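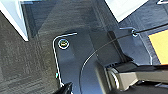

Round button, black cable, metal clip.

Home Services Prices About Us Journal Contact

About Bunstead

Hi, I'm Songül, and I set up rooms for a living. Small offices mostly, plus the occasional music room, sewing room or classroom where the cupboard door stopped closing years ago. We move the furniture, find the cables a proper home, put the storage where people will really use it, and then we go home and you get to make your first coffee in there (my favorite part, and I'm not even around for it!).

Bunstead started when I was office manager at a translation bureau on Flendalby Street. We had 900 square feet, far too many chairs and one printer that everybody tripped over the cord of. I spent a long weekend moving everything, with my cousin Volkan Değirmenci on the heavy end of each desk, and by the next month the dentist upstairs had asked if we'd do his back office too. Then his sister's shop. I kept my day job for another year before I got brave enough to leave it, and Volkan came along with the van.

There are five of us now. Volkan still does the lifting and the driving. Hatice Ağca measures and draws, and she's the reason your bookcase will fit beside the door frame with room for the light switch. Doğukan Sarıgül does cables, and he is very happy doing cables. Necati Altıntaş answers the phone and works out who is going where, so if you've called us before 9 in the morning you've already met him.

What we like to fuss over

Cables first. I used to leave them for the end, when everyone was tired, and it always showed. Now Doğukan goes in before the big pieces are in their final spots, looks at what has to be plugged in, and runs each cord the way it wants to go - a gentle curve, a clip where it would sag, a bit of slack at the back so you can pull a thing out to dust behind it. He labels both ends. If you have a drawer of mystery chargers he'll go through that too, and he'll ask you about every one of them, so set aside an hour.

Then buttons and switches. Anything you press daily should be somewhere you can get at without kneeling. I feel strongly about this! So many people have a perfectly good thing pushed up against a wall on the one side that matters.

And handles. Before we shift anything we look for the spot its maker meant you to hold, and we use that. Volkan has a whole speech about people who lift things by the lid.
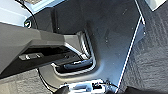 Do I need to empty everything before you come?

Only the heavy stuff. Books, paper and tools should come out of anything we're going to move, and boxes are fine for that (we can drop some off the week before). Soft things like cushions and fabric can stay where they are, as long as the doors and drawers close.

How a job goes

Hatice comes by first with her tape measure and stays for an hour or so. She'll want to know what you do in the room on an ordinary day and where you put your bag down when you walk in. A few days later you get a drawing by email with a price under it. If you hate the drawing, tell us, she'll do another one. She did six for a pottery teacher on Kılıçarslan Road and they're good friends now.

Most rooms take us 2 days. The first is for moving, cables and anything that has to go up on the wall, and the second is for filling the storage back up with you there, as it's your stuff and you're the one who has to find it again. Carpeted rooms take a touch longer, we lay boards down so nothing drags.

I'm a big fan of tall storage. It takes up so little floor, and if you put two units next to each other you can give one to the daily things and one to the stuff you only touch at tax time. White ones in a small room disappear nicely too. Keep the heavy things low, please, and don't let the top turn into a shelf for everything you couldn't decide about. (Mine has a box of picture hooks and a fondue set on it. I know.)

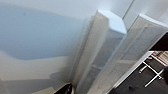

Two tall white storage units, side by side.

We don't sell furniture, and we don't take a cut from anyone who does. If you need something new, Hatice will tell you the size and you can buy it wherever you like - secondhand is great. Come and say hello if you're near the workshop, it's the green door at number 19, and Necati usually has the kettle on by 3.

More from our journal
Labeling both ends of a cord
What to keep at knee height
Moving a desk across carpet
A very small sewing room on Flendalby Street

Last updated: May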